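# 入院保険の「手術給付金」は本当に元が取れるのでしょうか

**カテゴリ:** くらしとお金 > 保険 > 医療保険

## 質問

会社員、40歳、独身、持病なしです。勤め先に出入りしているKolevという代理店から、Skireckの医療保険をしつこく勧められています。

売り文句は「手術給付金が手厚い」です。入院中の手術なら日額の20倍、日帰りなら日額の何倍か(ここは資料の字が小さくてまだ確認していません)。担当の方は「今の手術は昔と違って高いですから」と繰り返すのですが、高いのは病院の請求であって、こちらの窓口負担には上限があるはずですよね。高額療養費制度のことを聞くと「差額ベッド代は対象外なので」と、すぐ別の話に移されました。

疑問は次のとおりです。

- 高額療養費があるのに、手術給付金を厚くする意味はあるのか
- 「先進医療特約」は月々わずかだと言うが、使う人がほとんどいないから安いだけではないか
- 15日以内に返事をすれば初年度が優遇されると言われた。こういう期限は真に受けるべきか

保険に入っている方、やめた方、どちらの意見も聞きたいです。「安心が買える」という回答はもう代理店から十分いただいたので結構です。

## 回答 1

私は入っています。数年前に胆のうを取りましたが、給付金が出て助かりました。お金の心配をせずに治療に集中できるのは大きいですよ。健康なうちしか入れないので、迷っているなら早めがいいと思います。年齢が上がると保険料も上がりますし。

> **質問者からのコメント:** ありがとうございます。差し支えなければ、それまでに払った保険料の合計と受け取った額を教えてもらえませんか。助かったかどうかはそこを見ないと判断できないので。

> **回答者からの返信:** 細かい金額は覚えていません。すみません。

## 回答 2(ベストアンサー)

以前、保険の事務をしていました。売る側ではなく、請求書類を受け付ける側です。その立場から順に書きます。

**手術給付金について**

ご指摘のとおり、公的医療保険の対象になる手術なら、窓口で払う額には所得に応じた月ごとの上限があります。手術の点数がいくら高くても、上限を超えた分は原則として戻るか、最初から請求されません。事前に「限度額適用認定証」を健保に申請しておけば、一時的な立て替えも避けられます。「今の手術は高い」は病院の収入の話としては正しくても、あなたの財布の話としては半分も当たっていません。

注意が要るのは、月をまたぐ入院です。上限は暦の月ごとに計算するので、月末に入って翌月に出ると2か月分になります。あとは食事代、差額ベッド代、それに休んだ間の収入です。会社員なら傷病手当金がありますから、まず就業規則と健保の案内を読んでください。付加給付のある健保組合なら、負担はさらに下がります。代理店の資料にはまず載っていません。

**先進医療特約について**

安い理由は、ほぼお考えのとおりです。対象になる技術は国が決めていて、治療を受けられる施設も限られます。しかも対象は入れ替わります。保険適用になれば先進医療から外れますし、評価の結果、取り消されることもあります。見るべきなのは契約した日の一覧ではなく、療養を受けた時点で該当するかどうかです。受付にいたころ、「新しい機械で手術したのだから先進医療でしょう」という請求がよく来ましたが、新しく見えることと制度上の区分は関係がありません。お断りの電話をかけるのは気の重い仕事でした。

ただ、当たったときの自費は大きいので、安いなら付けておくという考え方は成り立ちます。私自身は付けていません。

**返事の期限について**

まともに取り合う必要はないと思います。優遇の条件が書面にあるかどうかだけ聞いてみてください。口頭だけなら、ないものとして考えるのが無難です。仮に本当でも、初年度だけの値引きのために何十年も続く契約を急ぐのは割に合いません。

最後に、約款で見る場所を書いておきます。

1. 「手術」の定義(公的保険に連動する型か、約款の表に列挙する型か)
2. 支払いの対象外になる処置
3. 同じ日に複数の手術を受けた場合の扱い
4. 日帰りの倍率(字が小さいところほど先に読む)

## 回答 3

Skireckではないですが、Tatisicoの医療保険を20年近く払って、一度も請求せずに解約しました。解約返戻金はなし。掛け捨てだから当たり前なんですけど、その分を貯金していたら、と計算してしまって一晩寝つけませんでした。

とはいえ、請求しなかったのは病気をしなかったというだけなので、損したと言うのも変な話です。貯金がそこそこあるなら要らない、ないなら最低限だけ入る、でいいんじゃないですか。代理店の人に「あなた自身はどれに入っていますか」と聞くのがおすすめ。私のときは黙りました。

> **質問者からのコメント:** 聞いてみました。「家族構成が違うので参考にならないかと」だそうです。健保の冊子を取り寄せたら付加給付がありました。今回は見送ります。日帰りの倍率も読みましたが、日額を考えると大した額にはなりません。

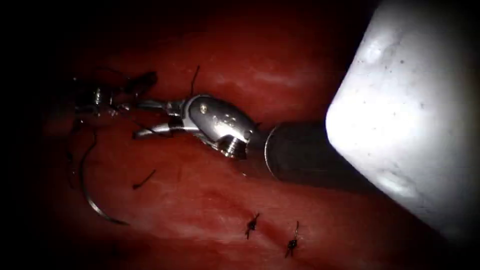 *最終更新:2021年12月14日*

手術器具の先端。金属の細いあごが少し開いています。器具の種類や見た目から給付の可否は判断できません。請求の前に、診療明細書にある手術名と区分番号を保険会社へ伝えて確認してください。制度の内容は改定されることがあるため、上の回答も書き込み時点のものとしてお読みください。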